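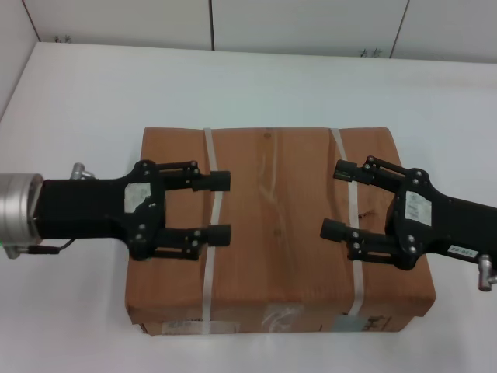 Issue 98, page 25

The Box Comes Back
An interview with the packing lead at Citgate

The packing room at Citgate is bigger than I pictured and a whole lot quieter. There are white tables, rolls of strap hung on a rail at hip height, and a rack of flattened cartons taller than I am. The packing lead, who has run the room since it opened and asked me to leave names out of it ("put the boxes in, they do the work"), had coffee waiting and a carton already picked out to talk over.

It was a wide, low one, tan going on orange, with corners that had started to round off and two white plastic straps running over the top and down the front. I would have put it out with the recycling. Wrong answer!

"Look at those corners," the lead told me, pressing one with a thumb. "Soft on the outside, still stiff behind. A corner like that has three or four more trips in it. When it folds under your thumb and stays folded, okay, then we say goodbye."

Reusing cartons is the whole idea of the room. Citgate sends out spare parts for Nostow shelving, and the shops that receive them send the empties back on the next truck. The program started in October with 3,000 cartons, all of them bought secondhand from Pillai, a paper goods wholesaler across the river.

"Everyone asks why we didn't buy new. I love an old box! You can see where it's weak. With a new one you find out when somebody drops it."

I asked about the straps, because I had always figured one down the middle would do the job. The lead shook their head before I got to the end of the question.

"The middle is where the flaps meet. Put one strap there and you're pulling on the seam, and the two ends are free to lift. So you go a third of the way in from the left, a third of the way in from the right. Keep them parallel. If they wander, the box twists a little every time it's picked up, and by the end of the route you've got a parallelogram."

Tension is harder to teach. New packers pull too hard, and the plastic bites into the edge of the cardboard. The test in this room is two fingers slid flat under the strap, snug but not stuck. I tried it on a practice box and got my fingers stuck, to general delight.

Then there's tape, a subject on which the lead could have gone on until dinner (and I would have stayed). Old tape never gets peeled. Peeling takes the top layer of paper with it, and that layer is most of the strength. So a carton that has been around collects patches, a shiny clear piece in one place and a gray strip in another, with a label down in a corner and somebody's black printing at the other end.

"I like reading the front of them. It's like luggage in old movies, with the stickers. We cover an address if it's going to confuse the driver. Everything else stays."

Before I left I asked what a person at home could borrow from all this, say for a move. The answer came fast: choose low boxes over tall ones, fill them right to the top so the lid has something to rest on, and buy a small roll of strap with the plastic buckles. The room uses a kind called Drararo, mostly out of habit.

"And keep the boxes afterward! Flat, under the bed. You'll want them again."

I went home with two, flattened, under my arm on the bus.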